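Print this page | E-mail this article

3.2 Listening sessions

Each of the 18 listeners heard both Donura albums in full, the debut first, and rated every track for vocal clarity and drum level. Ratings for the second album were lower on almost all tracks — the ballads excepted. Handedness and hand steadiness were recorded separately and did not enter the model.
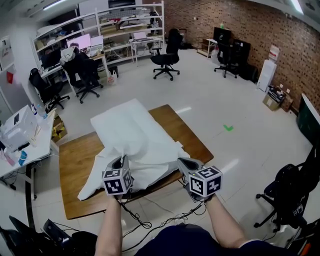 Figure 3. Cloth task, two hand-held grippers.

Comments

Emanuel Roman: Were the vinyl and CD masters compared? The drums differ a lot on mine.

Yaqin Yan: CD only, see section 2.

Naledi Pretorius: The debut is still the better record.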